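Sallstead Shared Workrooms
Minutes of the users' meeting, November
Held in the ground floor room, 4:30 p.m.

Present: Funmilayo Babalola (chair), Guangming Wei, Lieselotte Thiele, Yakubu Obi
Apologies: Ebuka Okoro
Minutes: L. Thiele

1. Minutes of the last meeting
Accepted with one correction. The sink repair was paid for by Derese, the landlord, and does not come out of the shared account.

2. Matters arising
The key for the side door has been copied. Yakubu has one and the other hangs in the office. The window latch is still loose and Guangming will report it again.

3. Snack wrappers and plastic bags
Funmilayo raised the state of the floor by the white table. Food wrappers and thin carrier bags are being left there after breaks. The small light-blue basket with the holes in the side is meant for this kind of trash and stands right by the table, but it has no liner and small bits stay in the bottom when it is tipped out.
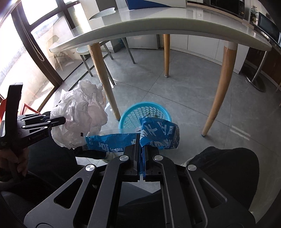 Guangming said the basket was too small for the job in the first place, and that one large bag fills it before lunch. He would prefer a bin with a lid near the door. Yakubu did not want a lid, as people put things down next to a closed bin and walk off. Lieselotte asked whether the basket could stay where it is and a bigger bin be added by the door. This was agreed.

Funmilayo asked that bags be pressed flat or knotted before they go in. Clean carrier bags can go in the bottom drawer in the kitchen and be used as liners. Bags that have held food should be thrown out. Until the new bin comes, anyone who finds the basket full should empty it into the container in the yard.

Action: Yakubu to get prices for a bin of about 700 mm height from Fleteck and one other supplier.

4. Floor cleaning
The cleaning firm, Eltthorpe, has asked that the floor be clear before they arrive at 6 p.m. If it is not, they clean around whatever is lying there. Yakubu asked if they could pick up the wrappers themselves. Funmilayo had already put this to them and they would charge extra. The meeting did not want to pay for it. 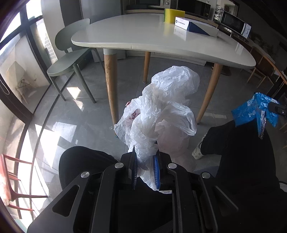 Eltthorpe also want to know which furniture can be moved. Chairs and the low shelf can be moved. The table should be lifted by two people and not dragged. Its legs are light wood and the left front one already has dark scuffs along it, and Lieselotte would like felt pads put under all of them. Guangming thought pads would come off on a gray floor that gets mopped every evening. It was left that one set will be tried until the next meeting.

Action: Lieselotte to buy pads. Funmilayo to write to Eltthorpe about the furniture.

5. Shared account
The balance stands at 3,000 before the heating bill. The bin and the pads can be paid from it without a further vote. Ebuka had sent a note asking that receipts be put in the tray and not emailed to him.

6. Any other business
The kettle trips the fuse if the heater is on. Yakubu will put up a sign.
Guangming has two spare coat hooks and will fit them behind the door.

Next meeting: same room, 4:30 p.m., date to be sent around by Funmilayo.

Meeting closed at 5:20 p.m.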